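4 min read

Notebook, manipulation project, March

Started 9:30, which in this group means Recep was here at 9:30 and the rest of us drifted in behind the coffee.

Carrying over from last time: the Cenitz build still loads the old collision meshes if you don't clear the cache first. I had written this in capitals on the inside cover. I did not read the inside cover. Forty minutes gone, and Ayten had the grace to say nothing until the second hour.

Plan for the day was the kitchen task, bowl on the board, arm goes to the bowl. We have agreed to stop calling it "the easy one." The controller settings are Rawan's from the branch she calls murneck-slow, joint speed capped at 30 percent. Above that the wrist arrives with a lot of enthusiasm and the bowl leaves.

First batch was 65 episodes with the bowl starting position jittered. 21 of them ended in what the log calls "contact, unresolved." I asked Remzi what unresolved means, as he wrote the log. He said it means he hadn't decided. So now there are two categories, "touched the rim" and "went through the rim," and he is going back over the 21 by hand. Serves him right, though I have promised to help with half.

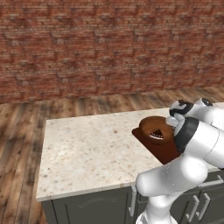
The approach angle is the thing to argue about. Pirmin wants to come in from straight above and is probably correct. I want to keep the low approach for one more round, mostly as I spent the weekend on it. Compromise: same seeds for both, run overnight, loser rewrites the Gezer config parser that all of us have been avoiding since the fall.

Rim height. The bowl's collision shape was a solid lump. Closed over the top, like a bun. It looked like a bowl, it rendered like a bowl, and as far as the physics was concerned you could have parked on it. Ayten found it by dropping a test sphere in and watching it sit on thin air. Split into convex pieces now, and the sphere goes to the bottom like it should. This explains at least some of the 21 and possibly my entire opinion of the planner.

Reran 3 episodes after the fix, same seeds as before. Two fine, one ended with the elbow folded into a position I would need a doctor for. Saved the joint trace, see folder elbow_why.

Texture complaint from the Grunska demo review: the brick repeats. Yes. It's a wall. Moved to the bottom of the list, below "rename the list."

To do before the next session:
- clear cache BEFORE loading (inside cover!!)
- Remzi and me: sort the 21
- Rawan: try the speed cap a little higher now that the bowl is a bowl
- Pirmin: top-down approach, same seeds, no secret improvements
- ask about getting our disk quota back
- elbow

4:15, overnight run started, screen locked, note taped to the monitor. Last time the note said "do not touch" and somebody moved it to read what was under it. New note says "running." Recep is taking the early shift and will kill the job if the disk fills up again.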